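Manipulation Project, week 9 notes: grasping cloth and other floppy things

Okay, so last week was boxes and mugs, and everybody did fine. Boxes stay where you left them and keep their shape while you squeeze. Cloth does neither of those things, and it's most of what you'll be graded on from now until the end.

Start with the reading from the Rutherford packet, the part on pinch grasps. If you only have time for one section, do the one on contact area. I used to skip it when I taught this and I was wrong to, as Keegan Lockyer pointed out to me in front of the whole class.

What I want you to take from it: with a rigid object you pick two contact points and ask if the forces balance. With fabric there isn't a fixed shape to pick points on. You grab an edge or a fold, the rest hangs wherever gravity puts it, and your nice model from week 4 is out of date the moment you lift. So we plan for the fold we can see and then look again.

Your demonstrations. Each team owes me 90 for this unit, on the Kavness task list, and they go in the shared folder by May 8, 2020. Please name them the way the handout says. I had 165 files called "test" from the December group and I'm still a little bitter about it.

Things I keep writing in the margins of your logs:

Close slowly. If you snap the fingers shut the cloth squirts out sideways.

Go for the fold when there is one. Two layers are much easier to hold than one flat sheet on a table.

Write down a miss as a miss. Souad Filali's team does this really well - go read their log before you write yours.

Check the pads before each session. When the edges start to fray, put it in the log so we can compare your early runs with your late ones. Spares are in the Vollix drawer.
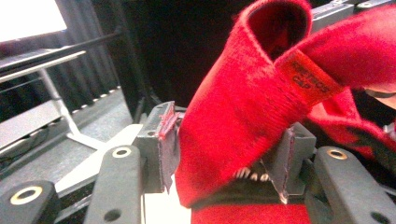
Angus Hollis

A pinch on a folded strap is the grasp I'd like you to think about for Monday. Sketch the two pads and the fabric between them, and draw the forces at each pad. Then do it again for a strap lying flat. Which one cares more about finger angle? Half a page is plenty, and pencil is fine.

Mehrangiz Mahmoudi has the lab key if you need extra time - email her first, please.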